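Notes from the Reading Circle: One Novel, Many Quarrels

Aug 20, 2017
By Nadja Ruchti

Our summer book was "Grornia" by Iñaki Olmedo, and I think we never had before a book which divided the circle so strongly. It has 956 pages. Several members told me already in the first week that they would not finish it, and two of them finished it before me.

For those who were away, I give the story in short form. A man named Montoya arrives in a harbor town to sell the house of his dead aunt. In the house he finds the notebooks of the aunt, and in the notebooks he finds himself, but older than he is now. From this point the novel goes in two directions. In one he reads, and in the other he does what he has read. Olmedo does not say which came first. The chapters have no titles, and the tense changes sometimes in the middle of a sentence.

Beat Eder opened the evening and he was against the book. He said that a dream in a novel must have a door, so that the reader knows when he goes in and when he goes out. In "Grornia" there is no door. The long part on the ferry, where Montoya speaks for 48 pages with a passenger who may be his aunt as a young girl, was for him a test of patience. He read one page of it aloud, and I must admit that he read it very well, so that some people changed their opinion to the opposite of his.

Heidrun Gasser answered him. For her the ferry is the heart of the book. She pointed to the small word "still," which the aunt uses in almost every notebook, and which Montoya begins to use also, without noticing it. By the last chapters we cannot separate the two voices any more. Heidrun believes that the book is about grief and that the strange time in it is simply how grief feels. I had underlined the same word and had understood nothing from it, so I was thankful to her.

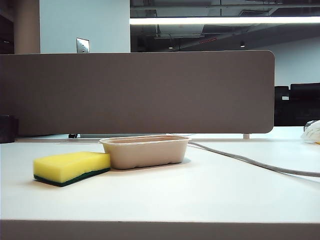

Sponge and tray on the white desk.

After the break we spoke about the translation. Leopold Gisler has read the novel in Spanish and he brought both editions. He finds the English version careful but too clean. Where Olmedo leaves a sentence without its end, the translator often gives it one. Leopold showed us the scene in the fish market, in which the original stops after the word for "salt" and continues on the next page with a different speaker. In English there is a period, and the effect is gone. We discussed this for a long time. Some of us prefer to be helped a little by a translator, especially in a book of this size, and I belong to this group.

About the ending we did not agree. Montoya signs the sale of the house with the name of the aunt, and the buyer does not look up. Beat called it a trick. I found it very sad, and I have read it 3 times since our meeting.

Please note that the next book is much shorter. We read "Flukeo," the collection of stories by the same publisher, and we will begin with the title story and with "The Lamp Seller." Who would like to introduce one of the stories may write to me. In December we plan again an evening with poems, and for this each person brings one poem and reads it without explanation.

Recent items
Ikik: A First Novel Without a Hero
Leopold Gisler on Reading in Two Languages
Letters from Members: The Long Sentence
Book List for the Winter Months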